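Home | Features | Interviews | Workplace | Subscribe

Thongchai Nakpan has sold sorting schemes to offices for 18 years, and he would like me to believe in the mixed bin. I went to his workshop at Romimstead unconvinced and left much the same way.

His pitch for Plametti, the system he runs there, is simple. People throw everything into one container and the sorting happens later. "Give them five slots and they'll use the nearest one," he says. "I stopped arguing with that."

I asked whether this was just giving up. He thought it over. "On the public, maybe. On the material, no."

A drink can is worth money, he says. A plastic cup might be. When I asked about the tape dispenser, which is still holding a ring of tape, he was less sure. "Somebody could use that." So why is it in with the can? He said that was a question for the office.

He claims 1000 items a day can go through. I asked to see the records and was told they were being put together.
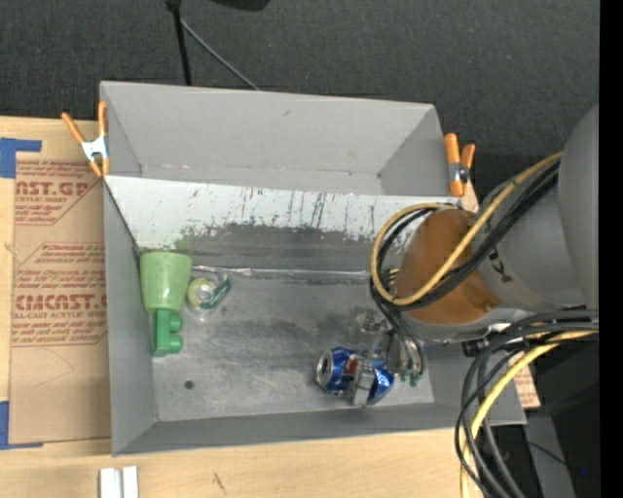 Annapurna Panicker doubts the whole idea, and told me that a can and a cup should never share a bin in the first place, scuffed or new. Mixing them, she said, "only moves the work to somebody you don't see."

Nakpan has heard it before. "She's right about the work," he said. He still plans to open 2 more sites by December.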